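Vollen 양팔 작업 키트 써보신 분 계신가요? (소형 상자 포장용)

작성자: 느린컨베이어
2019년 7월 13일

안녕하세요, 눈팅만 하다가 처음 글 올립니다. 저는 이어폰이랑 휴대폰 액세서리를 떼다가 검수하고 다시 담아 보내는 작은 작업장을 하고 있어요. 식구라고 해봐야 저까지 네 명이고, 바쁠 때는 처제까지 불러다 앉혀 놓습니다. 작년 12월에 주문이 몰렸을 때 너무 고생을 해서, 올해는 뭐라도 들여놓자 하고 이것저것 알아보는 중이에요.

그러다 Takthorpe에서 취급하는 Vollen 양팔 키트 견적을 받았습니다. 팔 두 개에 평행 그리퍼 두 개, 교육용 소프트웨어 Lemma 1년 이용권까지 해서 1,436만 원이라고 하네요. 저희 같은 규모에는 큰돈이라 며칠째 계산기만 두드리고 있습니다. 혹시 비슷한 일에 써보신 분 계시면 솔직한 이야기 좀 부탁드려요. 케이스처럼 둥글고 미끄러운 물건도 잘 집는지가 제일 궁금합니다.

답글 1 / 귤껍질
어서 오세요, 반갑습니다! 저희가 봄부터 Vollen 키트를 쓰고 있어서 아는 만큼 적어볼게요. 말이 좀 길어도 이해해 주세요 ㅎㅎ

결론부터 말씀드리면 저는 만족하는 편이에요. 둥근 케이스는 처음에 애를 먹었습니다. 기본 손가락이 길고 납작해서 곡면에 닿는 면적이 얼마 안 되거든요. 그런데 통에 담긴 걸 꺼내는 건 며칠 만져 보니 요령이 생기더라고요. 통은 벽이 비스듬하고 입구가 넓은 걸 쓰세요. 깊은 통을 썼다가 손목이 자꾸 벽에 걸려서 바꿨습니다. 각진 상자는 훨씬 수월하고요.

작업하는 모습도 한 장 붙여 둘게요. 테이블 크기 가늠하시는 데 도움이 되셨으면 합니다.
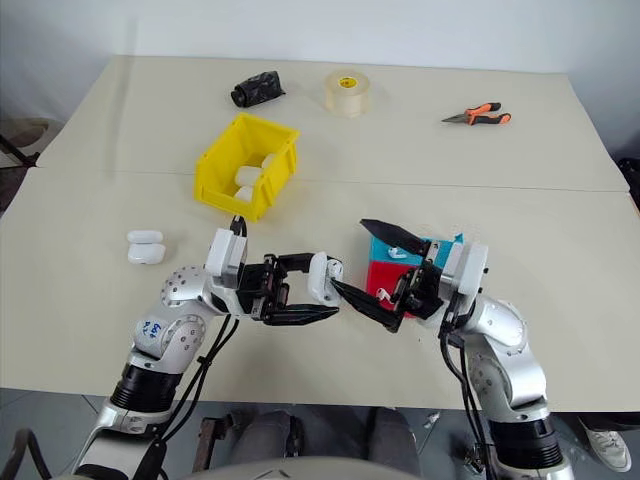 오른쪽 그리퍼로 흰 이어폰이 보이는 상자를 잡은 모습. 노란 통 안과 테이블 왼쪽에 흰 케이스.

테이블은 두 판을 맞붙여 쓰는데, 이음매에 턱이 지지 않게 높이를 꼭 맞추세요. 저희는 한쪽이 살짝 낮아서 얇은 물건을 밀 때마다 걸렸고, 원인을 찾느라 반나절을 보냈습니다. 그리고 손목에서 내려오는 케이블은 여유를 넉넉히 두시는 게 좋아요. 팔을 안쪽으로 크게 접을 때 당기면 그날 작업은 거기서 끝입니다.

답글 2 / 납땜하는곰
분위기 깨서 죄송한데 저는 좀 반대입니다. 저희도 Takthorpe 통해서 시연을 받아봤는데, 두 손이 가까이 붙어서 주고받는 동작에서 많이 느려졌어요. 사람이 하면 눈 깜짝할 일을 한참 걸려서 합니다. 하루 물량이 얼마나 되세요? 하루 2,000개쯤 나가는 집이면 저는 이 돈으로 사람을 한 분 더 모시겠습니다.

답글 3 / 귤껍질
곰님 말씀도 맞아요. 속도는 저도 편들어 드릴 수가 없네요. 저희 제일 잘 나온 날이 492개였고, 그것도 각진 상자만 골라 돌린 날이었습니다. 다만 저희는 사람이 퇴근한 뒤에 천천히 돌리는 식이 아니라 옆에 앉아서 다른 일을 하면서 쓰거든요. 한 사람이 검수하는 동안 로봇이 담아 주면 손목이 확실히 덜 아파요. 이건 숫자로 잘 안 나오는 부분이라 꼭 말씀드리고 싶었습니다.

답글 4 / Keabetswe Ndlovu
안녕하세요, 한국어가 서툴러도 양해 부탁드립니다. 저는 Gedville에 있는 공방에서 같은 키트를 씁니다. 하드웨어는 좋습니다. 문제는 Lemma입니다. 새 물건을 가르칠 때마다 시연을 여러 번 녹화해야 하고, 상자 색이 바뀌면 다시 하는 경우도 있었습니다. 상품 종류가 자주 바뀌는 곳이라면 이 시간을 꼭 계산에 넣으세요. 1년 뒤 갱신 요금도 미리 물어보시면 좋겠습니다. 저는 안 물어봤다가 조금 놀랐습니다.

답글 5 / 납땜하는곰
갱신 요금 이야기는 처음 듣네요. 시연 때 영업하시는 분이 그건 쏙 빼고 말씀하셨는데... 다시 물어봐야겠습니다.

답글 6 / 느린컨베이어
와, 다들 이렇게 길게 써주실 줄 몰랐어요. 정말 감사합니다! 저희는 하루에 거의 1,298개 정도 나가고, 종류는 철마다 한 번씩 바뀝니다. 처제 손목이 안 좋아서 귤껍질님 말씀이 제일 와닿았는데, 곰님 말씀대로 이걸로 물량을 다 감당하겠다는 생각은 접어야겠네요. 사기 전에 한 달만 빌려 쓸 수 있는지 Takthorpe에 문의 넣어 두었습니다. Keabetswe님이 알려주신 갱신 요금도 같이 적어 보냈고요.

답글 7 / 귤껍질
대여 되면 꼭 후기 남겨주세요. 그리고 빌리실 때 손가락에 붙이는 고무 패드도 같이 달라고 하세요. 둥근 케이스 집으실 거면 그게 있고 없고 차이가 큽니다.

답글 8 / 납땜하는곰
패드는 저도 동의합니다. 속도는 여전히 동의 못 하지만요 ㅎㅎ 답변 오면 대여료도 좀 공유해 주세요.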